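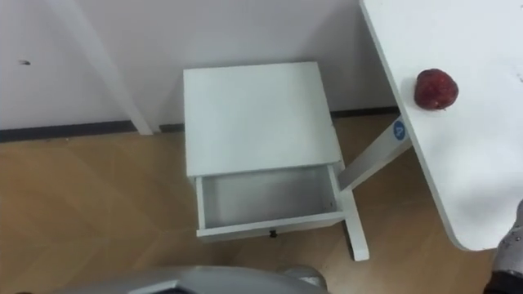 TRELTINE, August – We are writing with the midyear report on the junior tennis program, and we'd like to begin with a thank-you, because your grant has carried us through a very full spring and early summer. It has been a happy few months, with a couple of bumps that we'll come to.

We have 70 children signed up for the free sessions, most of them from the two elementary schools on the Prekeck side of town. Many had never held a racket before April, and it's a real pleasure to see them rallying over the full net now (the little ones still use the soft balls and the short court, and will until next year).

The resurfacing at Prekeck Park took longer than we told you it would. Rain held up the second coat, and for a while all our groups were squeezed onto 3 courts, with the older players starting at 7:30 in the morning to make room. The parents were wonderfully patient about it. All 6 courts are open again, the lines are crisp, and the puddle by the back fence that we complained about in our last report has gone.

Our players went to the Turkari Junior Open in July, the first time we have entered a team away from home. One of our girls won two rounds in the under-14 singles before losing a long three-setter, and our boys' doubles pair took a set off the second seeds – they talked about it all the way home on the bus. We also played a friendly against the Tang club, lost it fairly soundly, and have been invited back.

On the money side, we are close to plan. Balls and strings cost more than we had budgeted, by about $400, and we covered that from the pancake breakfast. The coaching line is on target. We haven't yet spent the amount set aside for loaner rackets, as the sizes we need are on back order, and we would like your permission to carry it over into the fall if they come late.

Still to do before the next report: the indoor winter booking, a second coach's certification, and a proper ladder for the teenagers, who have been asking for one since May. You would be very welcome at any session, and we'd love to show you the new courts.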